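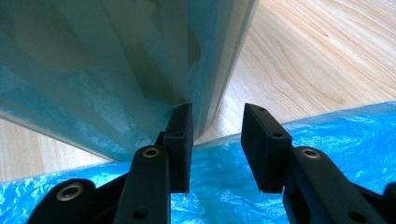
Figure 4. View from the gripper camera, with a translucent curved object near the left finger and blue plastic sheet behind the pads.

4. Segmentation of clear and shiny materials

Our perception node, Tastance, takes the gripper camera stream and returns a mask and a grasp point for the planner. The first version thresholded on color and worked on solid parts. It did poorly on anything see-through. In views like Figure 4 the background tint comes through the object, and the mask leaks into the plastic.

We labeled 2,000 images by hand and trained a small network on them, keeping 277 more for testing. Wrinkled plastic was the hardest background – highlights on the folds were often marked as object edges. Adding random glare to the training images helped with this.

The planner (Penard) now waits for 9 matching masks in a row before it sends a close command. That adds a delay of 40 ms, which we accepted.

Still open: the finger pads are masked out with a fixed template, so the template has to be redrawn if the camera mount moves. Depth was not used in this version.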